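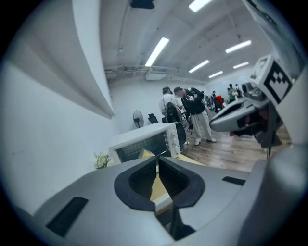

Chie Ogura

The air conditioning is back on in the upstairs meeting room at Plovdale, and we have been told it will hold a steady temperature through the summer. I heard the same thing in April. The white unit on the back wall is staying where it is, and Gider, the firm that looks after it, wants 300 dollars to move it along to the other end.

I doubt that would help. On Saturday I sat at the far end of the table for 30 minutes and kept my sweater on, while Othmane Badawi, two chairs down, was fanning himself with the agenda. Gider calls this "normal variation" – I'd call it a draft.

The new rule is that the unit goes off by 12 unless the room is booked. Bookings are still on the sheet by the door. Complaints go to Othmane, who has 13 already.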